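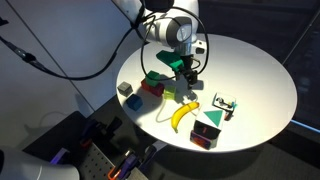
Manipulation Software Group – Stacking Cell Support Log

Ticket: Wedge goes down beside the tower when the last block is triangular
Opened by: Amrit Gill
Picked up by: Barnabás Oláh
Component: Iresard planner, Wotitz perception node
Status: Closed, with one follow-up
Opened: January 27, 2020

Amrit, first message

Hello all, and sorry in advance for the length of this one. I wanted to put everything I know in one place so that whoever picks it up doesn't have to come and find me in the hallway, although you are very welcome to do that too.

The three-level stacking task has been behaving badly ever since I moved us to the new Wotitz build. The task is the usual one: red block at the bottom, green cube on top of it, green wedge on top of that. The first two levels are fine. The arm picks up the wedge nicely, carries it over to the tower, and then lets go of it too far to one side. Sometimes it catches the edge of the cube and tips off, and sometimes it misses the cube altogether and drops to the table.

I ran it 22 times this morning and got four good towers. Before the update I would have been grumpy about four bad ones.

Things I have tried already, so you don't have to:

Restarted the planner and the perception node, in both orders.
Ran the hand-eye calibration again. The residual came out the same as it was in July, and it was a good number then.
Cleared the table of everything except the tower blocks. No change at all, so I put the banana and the boxes back where they were, because the clutter is part of the task and I'd like it to work with the clutter.
Slowed the arm to half speed. It misses just as badly, only you have longer to watch.
Swapped the wedge for the blue cube as the top block. This works every time.

That last one is what makes me think it's a software matter and that the arm itself is all right. I attached the planner log and the perception log from a failed run. The lines that caught my eye were these:

place: target object green_01, support surface found
place: approach offset from grasp frame
place: no symmetric extent for held object, using default

I don't know what the third line means and I could not find it in the docs. It isn't marked as a warning. Thank you, whoever you are!

Barnabás, reply

Hi Amrit, it's me, and thank you for the lovely thorough ticket. I wish they all came in like this.

I have two suspicions and I'd like to get rid of the easy one first. You have two green things in the task, and at the moment of placing, one is directly under the other. From the overhead camera they are going to be very close together. If Wotitz merges them into one green blob, then the center of that blob is the center of nothing useful, and the planner would be aiming at a spot between the two. A blue cube on top wouldn't have that trouble.

Could you do one run with the segmentation overlay switched on, and pause it while the arm is holding the wedge over the tower? The setting is in the perception panel, under Display, and it's called "label masks." Then tell me whether you see one green mask or two. And please check what it makes of the yellow-green cube sitting next to the red block. It lets the light through and I have never fully trusted our color thresholds with that one.

Amrit

Done. Two masks, very clean. The wedge is labeled held_object and the cube is labeled green_01, and there's a proper gap between them in the overlay. I moved the wedge a little closer and a little farther away using the jog controls and they stayed separate the whole time.

The yellow-green cube does flicker between "yellow" and "green" every few frames. It never gets picked as the support surface, though, at least in the log I looked at. I searched the whole file for it and the planner only ever asks for green_01.

Also, I wondered about the wedge's shadow. The lamp over the table is very bright and the blocks throw quite dark shadows on the white top. I put a sheet of tracing paper under the lamp to soften it and ran the task four more times, and all four missed in the same way, so I took the paper off again.

Barnabás

That's very helpful, and it was a good idea about the shadows. So perception knows where everything is, and we can let it off the hook, apart from the flickering, which I'll come back to.

That leaves my second suspicion, and your mystery log line. I went and read the place routine over lunch – it has been a long while since any of us opened that file – and I think I can see what's going on. When the planner sets a block down, it needs to know where the block is inside the fingers. For a cube this is simple. The middle of the grasp is the middle of the cube, and it can turn the thing any quarter turn it likes. For anything else it's supposed to look up the shape in the object library and use the stored offset.

The old Wotitz build sent the shape name along with the held object. The new one sends it too, but in a different field, and the planner is still reading the old one. It finds nothing there, shrugs, and falls back on the default, and the default is a cube. So it takes your wedge and places it as if the middle of the grasp were the middle of the block. You're holding the wedge well over to one side and at an angle, so that's a long way from true.

Would you look in the perception output for a field called shape_class and tell me what it says while the wedge is in the fingers?

Amrit

It says wedge_right. And the old field, shape, is there too but it's an empty string. I feel a bit silly for not spotting that, it's three lines further down in the same message.

Barnabás

Please don't feel silly, I had to read the source to know which field to ask you about.

I've pushed a branch of the planner that reads shape_class first and then the old field if the first one is missing. The other cell is still on the previous Wotitz build and I don't want to break it for them. To try it:

1. Stop the task and send the arm home.
2. Switch the planner to the branch place-shape-field and rebuild.
3. Open the object library and check that wedge_right has an offset. If it's all zeros, write back before running anything.
4. Put the place speed at 50 percent for the first few runs.
5. Start the task from level two, with the cube already on the red block, so you only wait for the part we care about.

One more thing while you're over there. Have a look at the cable loop at the wrist when the arm turns the wedge to line it up. With the cube default it hardly ever had to rotate, and now it will choose a real angle. I'd like to be sure the loop has enough slack and isn't pulled against the gripper. If it gets tight, put a limit on the last joint in the task file and tell me what you used.

Amrit

Step 3 was worth asking about. The offset was there, but somebody had typed it in centimeters and all the others are in meters, so the planner would have been trying to set the wedge down somewhere out in the parking lot. I corrected it and checked the remaining entries against the Poirier block drawings. They're all fine, only the wedge was off. My guess is it was never used until now, or the old build had its own copy.

Then I did the rest of your list. First run, the wedge went down flat on the green cube and stayed there. I did let out a small cheer. I've since done 22 runs to match this morning's batch, the last ones at 100 percent speed, and got 22 towers.

The cable is all right in most directions, but there's one where the loop drew up closer to the fingers than I liked. I limited the last joint to the positive side in the task file and it now always goes the other way around. It makes the move a touch slower and I don't mind that at all.

Barnabás

Wonderful, I'm so pleased! Thank you for catching the units, that would have been an exciting afternoon.

I've merged the branch and done three other things. The "no symmetric extent" line is now a proper warning, and it names the object and says which default is being used. The planner refuses to start if any offset in the library is bigger than the gripper opening. And I wrote to the people at Brokisora, who look after the message definitions for us, to ask that renamed fields be listed at the top of the release notes.

I'm closing this ticket and opening a separate one for the yellow-green cube flickering between labels. It isn't hurting your task, but the sorting task goes by color and sooner or later it will. Amrit, if you have the overlay recording from earlier, would you drop it in the new ticket? A minute of it is plenty.

Amrit

Recording is attached over there. I kept the cube where it was, right beside the red block, so you can see it flicker with its neighbors in view. Thanks again for all the patience – I'm leaving the planner on the merged version tonight and the joint limit is saved under stack_three_levels, in case anyone wants to copy it.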